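Redoing the kitchen counter, a thread. Moved into the Udmont place in February and the counter has been a mess ever since. 1/5

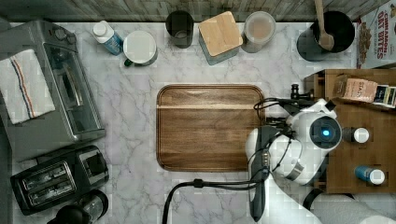 The rule I'm trying: the middle stays clear except for the cutting board. Everything else goes to the back or the left. 2/5

Appliances are all on one side now, toaster oven, toaster and coffee maker. I make toast and coffee at the same time, so it saves me walking back and forth. 3/5

Canisters go along the back wall. I want to label them this week. Still haven't decided if the utensil crock should live by the stove. 4/5

Cereal is the last problem. The boxes are too tall for my cabinet by 2 inches. Might order a bin from Sakham. Will post when it's done. 5/5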